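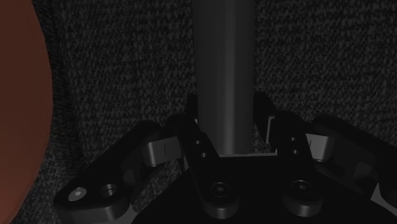 Conceição Antunes began by asking whether the supper club was ever going to eat anywhere with a tablecloth again, as the last four places had offered paper, slate, bare wood and, at Gorar, a sort of tray. She was told this would be taken under venues.

Minutes of the last meeting
Agreed, once "the lamb was disgusting" had been changed to "the lamb was discussed".

Matters arising
The 60 pounds left over from the Rocha evening is still left over. Two members believe it is theirs. It stays in the tin until one of them finds a receipt.

Report on Bornari
Seventeen went. The set menu was good and nearly everybody said so, which made for a short discussion. The pork with clams arrived hot at one end of the table and rather later at the other. Bread was charged for by the basket and we got through a good many baskets before anyone turned the menu over. Conceição Antunes thought the custard tarts the best thing we have had since April. The wine was described as "fine" by those who chose it and in other terms by those who didn't.

The bill came to 573 pounds before service. Dividing it took longer than the pudding course. It was agreed that in future the person with the calculator will not also be the person with the port.

Score: 7 out of 10. It would have been 8, but there is the matter of the stairs.
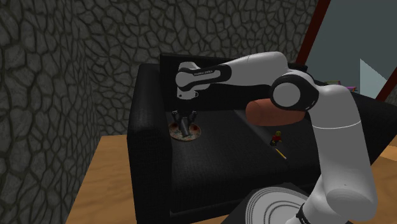 The stairs at Bornari are steep, there are a lot of them, and the toilets are at the bottom. Anyone booking there for a party should ask for the upper room and go before they leave home.

Venues
Plirnatwood will take us for the spring dinner if we pay a deposit of 200 pounds and choose our mains a fortnight ahead. The last time we chose mains ahead, five people denied ever having ordered the fish. It was suggested that everyone sign for their dish. This was felt to be a bit much, then voted through.

Rocha has a new cook and a shorter menu. The grilled sardines are still on it – the dumplings, sadly, are too. Two members will go for lunch and report back, at their own expense, a point that was made twice.

Tablecloths: Plirnatwood has them. Conceição Antunes asked that this be written down.

Newsletter
It now goes to 117 addresses, several of which belong to the same man. The Bornari review will go in the next one. The line about the waiter's moustache comes out.

Any other business
A request to start at half past six was refused on the grounds that it is nearly teatime. We stay at half past seven.

The vegetarian option was raised. At Gorar it was a mushroom. Plirnatwood will be asked for something larger.

Closed at 9.40, when the kitchen did.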